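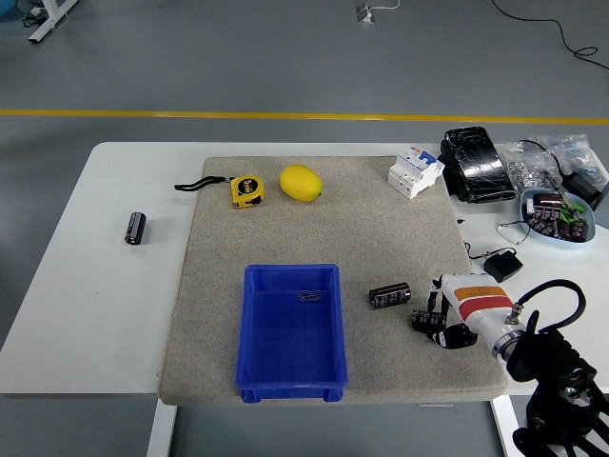

Suche
Suchbegriff eingeben
Los

Teilnehmende gesucht: Helfen Schlaf-Apps überhaupt beim Einschlafen?

Die Anbieter behaupten es jedenfalls. Wer ihre Werbung liest, könnte meinen, ein bisschen Meeresrauschen aus dem Telefon erledige, woran Generationen von Hausärzten gescheitert sind. Wir haben die Belege dazu gelesen und waren nicht beeindruckt: kleine Gruppen, kurze Laufzeiten, kaum ein Vergleich mit Leuten, die einfach das Licht ausmachen.

Deshalb suchen wir 184 Erwachsene, die sechs Wochen lang ein Schlaftagebuch auf Papier führen. Die eine Hälfte nutzt abends eine App, die andere nicht. Wer in welche Gruppe kommt, entscheidet das Los. Tauschen geht nicht, auch nicht auf nette Nachfrage.
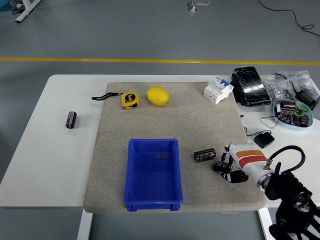 Arbeitsgruppe Schlaf und Alltag, Institut Widby

Mitmachen kann, wer schlecht einschläft und keine Schlafmittel nimmt. Schichtarbeit ist leider ein Ausschlussgrund. Erwarten Sie keine Wunder: Es kann gut sein, dass Sie am Ende genauso schlecht schlafen wie vorher. Auch das wäre für uns ein Ergebnis.

Als Aufwandsentschädigung zahlen wir 50 Euro, und zwar nach Abgabe des vollständigen Tagebuchs. Beginn ist im April, die Einführung findet an einem Montag um 18 Uhr statt.

Anmeldung telefonisch bei Nighat Lodhi, Durchwahl 265. Fragen zum Datenschutz beantwortet Mohsin Cheema.

2 Kommentare

Weitere Aufrufe
Mittagsschlaf im Büro: Befragung läuft noch
Was bringen Gewichtsdecken?
Studentische Hilfskraft für die Dateneingabe gesucht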